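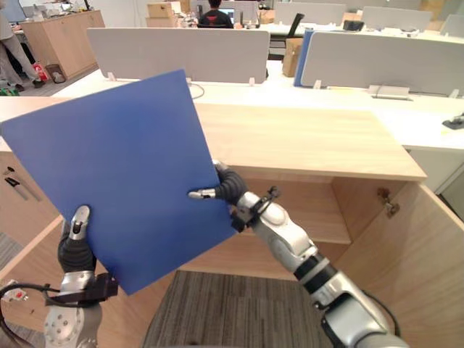
Notebook > Steiner arms > Faults

2024-11-01

Run 324, Stodgate cell, file box task. Left wrist threw an overcurrent fault 5 seconds into the regrasp and the whole left side went limp, as designed. The right side did not get the memo and kept holding, as also designed. We have two excellent safety behaviors that have never been introduced to each other.

Pulled the log. Current on the left wrist climbs well before the fault, so the thumb was fighting the fingers again. Illia Demchenko blames the force limits, which I set. I blame the calibration, which he did. Limit was 1191 in the config -- raw counts, no units, no comment. I would like a word with whoever wrote that, and the commit says it was me.

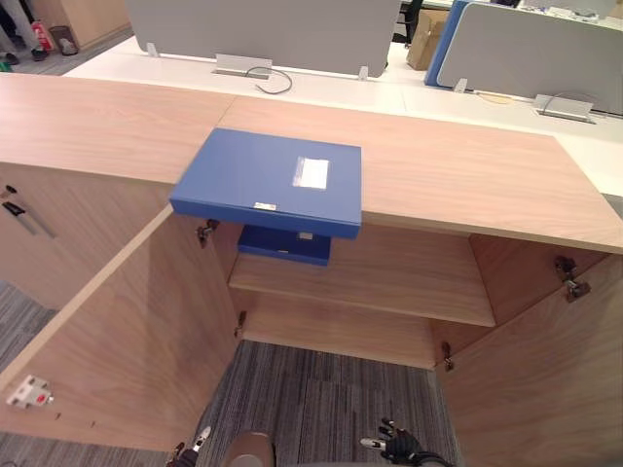
Restart procedure needs rewriting before anybody else runs this. After a limp fault the arms go back to ready on their own as soon as the fault clears, with no confirm step. Hands well away from the box, as they should be at ready, is fine. The trouble is the path there: both cabinet doors open to full width, and the planner knows about neither of them. It thinks the countertop is the only furniture in the building.

To do:
- confirm step on fault clear (me)
- doors into the collision model, open and closed (Illia)
- one fault state shared by both arms, ask Jerley if the Tandwood driver can do it before December

No more runs until the first 2 are in.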